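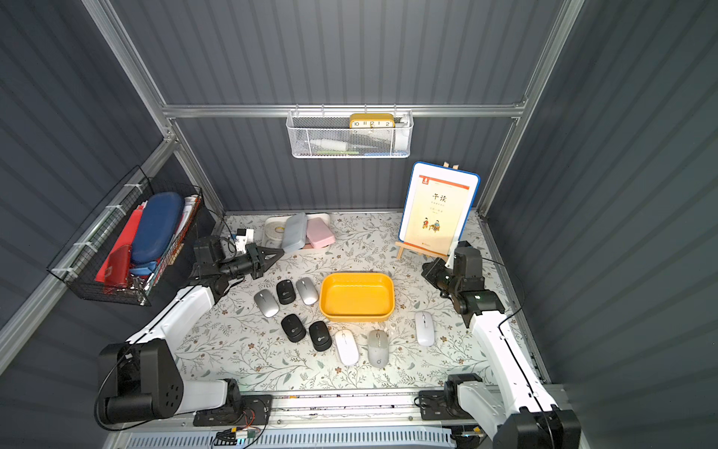

What will you get for an old computer mouse at Oltora this fall?

A store credit of 75 cents, loaded onto a Zusik account, once the mouse has been checked in and accepted.

That is the short version of the trade-in program the electronics chain announced Saturday, and it is a good deal shorter than the one in the press release. Starting in September, all 54 Oltora stores will take back mice, keyboards, webcams, headsets, chargers and small speakers, of any brand and in any condition. The company calls it the most generous accessory take-back in the region. It may be. There has not been much competition for the title.

Customers drop their items at the service desk, get a slip, and wait for the credit to show up in Zusik, the phone app Oltora already uses for its loyalty points. The collected goods are trucked to a sorting site in Wysocka run by a contractor, Ullia, where they are divided into things that can be sold again and things that can't.

So far, so good. Most homes have a drawer full of this stuff, and city pickup won't touch it. Anyone who has tried to get rid of a dead keyboard knows the choices are the trash, which is against the rules in plenty of towns, or a drive to the county drop-off on one of the few mornings it is open. A counter in a store people already visit would be an improvement on that.

The trouble starts with the word generous.

What the credit is worth

The 75 cents is a flat rate. A wired mouse that came free with a desktop gets it, and so does a headset that cost more than a week's groceries. Oltora says a single rate keeps the line moving. It also keeps the company from having to pay anything close to resale value for the better items, and the release has nothing to say on that point.

The credit can't be used on its own, either. Under the terms posted with the announcement, it comes off a single purchase of $50 or more, made in a store, and it can't be combined with a sale price. It expires at the end of the following month. A customer who brings in a mouse and a webcam will therefore have a dollar and a half to put toward something that costs at least $50 at full price, and not very long to do it.

Put another way, a person who clears out a drawer and then buys nothing gets nothing. That is fine if the point is to clear out the drawer. It is a strange thing to describe as a payment, and the release uses the word "payment" in its first line.

Asked whether the credit could be taken as cash, or given to a school or a food bank, the company said it was "listening closely to customer feedback at this stage." Asked again, it sent the same sentence.

You also need the app

There is no paper option. The credit lives in Zusik, and opening a Zusik account takes a phone number, an email address and a birth date. The app asks for location access as well. Users can turn that down, but the screen comes back every time they open it, at least on the phone we tried.

Oltora says the app is needed to stop fraud. It is hard to picture the criminal who would build a business on 75 cents at a time, redeemable against full-price printer ink. What the app does do is tie a name and a phone number to a list of what that person owns, or used to own, and when they might be in the market for a new one. The privacy notice allows the company to use trade-in records "to present relevant offers." It does not say how long the records are kept.

People without a smartphone can still hand in their old gear. They just won't be given anything for it.
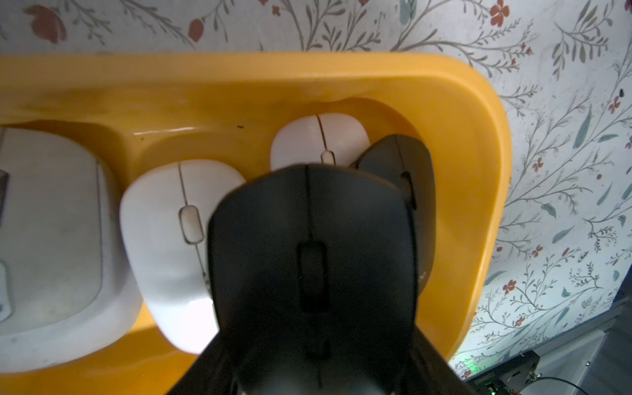
The number everyone is repeating

The headline figure in the announcement is 400 tons, the amount of old accessories Oltora says the program will keep out of landfills in its first year. Local radio ran with it, and by Saturday evening it was on the state tourism board's feed, for some reason.

No working was shown. A mouse is light. So is a charger. To get to 400 tons with items of that size, a chain with 54 stores would need to collect a very large heap of them at every location, week after week, from people who are being offered less than the price of a candy bar. We asked for the basis of the estimate and were told it came from "internal modeling." We asked whether the model included packaging, store fixtures or the company's own returned stock. That one went unanswered.

It matters, since returned stock is the easy way to make a figure like this come true. Retailers get a lot of merchandise back, and if unsold headsets from the warehouse can be sent down the same road as the ones from your drawer, the total will look fine by next year and will tell us very little about whether customers took part.

The phrase "kept out of landfills" deserves a second look too. It describes where the goods don't go first. It doesn't promise where they end up.

Where the gear goes

Ullia has handled sorting for store chains before, mostly clothing. Electronics are new for it. The Wysocka site was a furniture warehouse until last winter, and neighbors there say trucks have been coming and going since spring with no sign on the gate.

According to Oltora, working items will be cleaned, tested and sold in bulk to discount resellers. Items that don't work will be passed to "approved downstream partners." The partners aren't listed. The approval isn't explained. When pressed, the company said that naming them would be unfair to those still in talks, which suggests that some of the partners haven't been lined up yet.

There is nothing shady about selling used mice in bulk. Plenty of them will run for years. A basic mouse has very few parts that wear out, mainly the switches under the buttons and the little wheel in the middle, and a wipe with a damp cloth fixes most of what people find off-putting about an old one. If a good share of what comes in is put back to use, that would be the best part of the whole plan.

But the company won't say what share it expects. It has a number for tons and a number for credits and no number for reuse, though reuse is the claim printed on the bags.

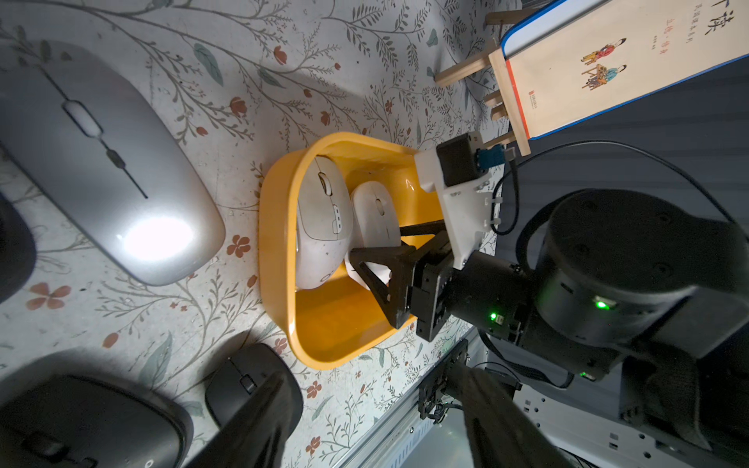

Two white computer mice in a yellow basket. Mice and keyboards earn the same credit under the Oltora plan.

A test nobody has seen

Oltora says it tried the program out at a handful of stores before the announcement and that shoppers were "overwhelmingly positive." It has not released the results. It won't say which stores took part or how long the trial ran. One clerk at a downtown location told us the desk had taken in plenty of cables, which aren't on the list, and a bread maker.

The clerk also raised a point that the release skips. Service desks at Oltora are already where people line up for repairs, returns and online orders. No extra staff hours have been set aside for trade-ins, and each item has to be scanned and bagged separately. On a Saturday afternoon, that line can reach the washing machines.

Some wireless mice and headsets also come with their batteries still inside. The posted terms tell customers to take them out first. They don't say what a clerk should do when a customer hasn't, or when the battery is built in and can't be removed. Leaking batteries in a plastic bag behind a counter are a small problem until there are a lot of them. The company says training materials are on the way.

What would help

A few changes would make this easier to take at face value. Drop the $50 minimum, or let people give the credit away. Offer a paper voucher. Publish the tonnage each quarter with customer items and store stock listed apart, and name the companies that get the broken goods.

None of that is expensive, and the county drop-off in Wysocka already posts most of the same information on a sheet of paper taped to its door.

Oltora says it will review the program after the holidays. Until then, readers who want to clear out old accessories can bring them to any service desk starting in September, during normal store hours. Take out the batteries, wind up the cords and unpair anything wireless. Leave the cables at home, and read the expiration date on the slip before you go.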